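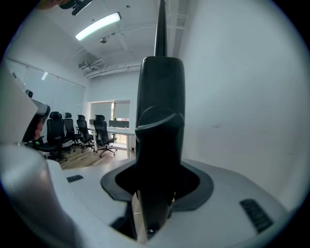
View from one of the hand-held grippers, chairs and the long white table behind it

List home | Threads | Authors | Search | Subscribe

Subject: Re: Teaching two hands at once, where to start?
Date: Aug 15, 2024

Hello everyone, and a special hello to the person who wrote in from Baltbridge –

> We have the arms running and the remote control works,
> but it is slow going and everybody's wrists hurt by lunch.
> Is it worth switching to hand-held grippers for the
> two-handed tasks? And how many demonstrations did you
> need before the thing did anything sensible?

I meant to answer this days ago and then kept adding to the draft, so forgive the length. Yes, I would switch, at least for anything where both hands have to work together. We did remote control at the Florasberg office right through May and I was very fond of it (I still am, for slow careful jobs), but you never quite feel what the other hand is up to. With a gripper in each hand you simply do the job, and people who are new to it relax so much sooner!

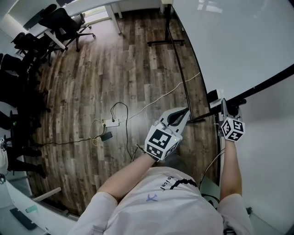
Both grippers in use, seen from overhead, marker cubes on each

My one real piece of advice is to watch how you hold your wrists. Keep the printed faces of the cubes turned out where a camera can find them, and don't let your forearm drift across them. We lost a whole batch in the Gillen trial that way, 128 demonstrations, all perfectly nice to watch and no good to train on. I was grumpy for a week.

As for how many, our first task took 2000 before I would have shown it to a guest, and the second took 3000. The second one had more reaching in it, and we also had too many people doing it too many ways. Agree on the order of the steps before you begin – which hand goes first, where you let go – and write it on something everybody can see.
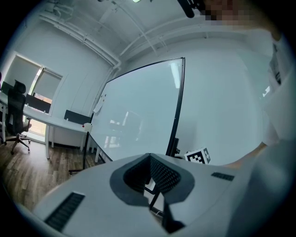

Gripper view toward the whiteboard, with a marker cube at right

Go slower than feels natural, too. I tell people to move as if they were carrying soup. And if you fumble, finish the motion and mark it afterward, so you can decide later whether to keep it. Our Rakena notes have a page on marking fumbles and I'm happy to send it to anyone who asks.

Do write back and say which task you are starting with. I'd love to hear how the wrists are doing.

Warmly,
Florasberg office

Recent threads
Re: Remote control lag over the office network
Gripper finger pads, what are you all using?
Rakena notes, second edition
Two operators or one for long tasks?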